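Comunidad Velby – Ayuda entre usuarios
Categoría: Embalaje y reciclaje doméstico

Separación de piezas blancas de materiales distintos antes de su entrega

Publicado por Savita Pant el 2 de octubre de 2023

Estimados miembros de la comunidad:

Me dirijo a ustedes para solicitar orientación sobre la clasificación de diversos objetos blancos que conservamos en el almacén de la asociación vecinal de Gellton. Entre ellos hay papel o cartón plegado y piezas con anillos o pliegues, estas últimas sin marca de material. El reglamento del punto de recogida exige entregar cada material por separado.
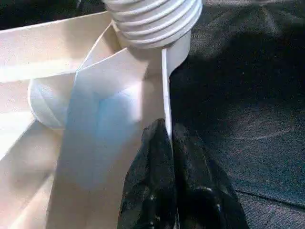
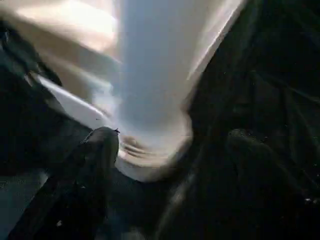 El punto de recogida admite un máximo de 28 kilos por entrega y no acepta bolsas mezcladas. Agradecería que se me indicara si procede aplanar el papel y el cartón, y en qué contenedor deben depositarse las piezas de material dudoso.

Reciban un cordial saludo.

Trilok Thakur
88 valoraciones positivas

Estimada Sra. Pant:

Con carácter general, se recomienda el siguiente procedimiento. En primer lugar, retire cintas, etiquetas y restos de adhesivo. A continuación, despliegue el papel y el cartón siguiendo los dobleces existentes y apílelos en plano. El papel plastificado no debe incorporarse a esa pila; puede reconocerlo rasgando una esquina, pues suele quedar una película fina en el borde.

En cuanto a las piezas con anillos o pliegues, busque un símbolo de material en la base o en el interior. De no hallarlo, consulte al personal del punto de recogida antes de depositarlas. El color blanco no permite determinar el material. Si alguna ha contenido productos de limpieza, conviene entregarla aparte y cerrada.

Usuario Birnel
3 valoraciones positivas

En nuestra comunidad se deposita todo en el contenedor de envases y no hemos recibido ninguna reclamación. Desconozco la normativa de Gellton.

Trilok Thakur
Comentario a la respuesta anterior

Me permito señalar que dicha práctica no resulta aplicable cuando el reglamento exige la separación, como expone la Sra. Pant. El papel y el cartón limpios deben entregarse siempre en su propio contenedor.

Savita Pant

Agradezco ambas respuestas. Aplicaremos el procedimiento del Sr. Thakur y reservaremos una caja para las piezas sin símbolo hasta consultar con el personal.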